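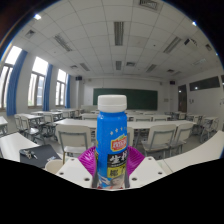 *Blue plastic bottle with a white screw cap, green chalkboard behind.*

## Reusing plastic drink bottles as drip waterers

Use a bottle with an intact screw cap. Rinse twice with plain water and drain upside down.

1. Heat a pin and make 2 holes in the cap, spaced well apart.
2. Cut off the base with a craft knife. Sand the cut edge.
3. Bury the neck at a slant, cap down, clear of the main roots.
4. Fill to the shoulder and time the drop. A level that falls in under an hour means the holes are too wide – fit a new cap and use a thinner pin.

Target rate: empty in roughly 24 hours. In heavy clay, wrap the cap in a scrap of cotton to keep the holes open.

### Work surface

Cut at standing height, on a flat table with a mat under the blade. Keep pots and soil on a separate surface.
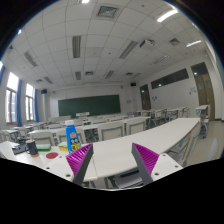 *Long white table with gray metal legs.*

### Winter storage

Lift the bottles before the first hard frost (December in Millport), brush off the soil and store them dry. Replace any cap with a cracked thread.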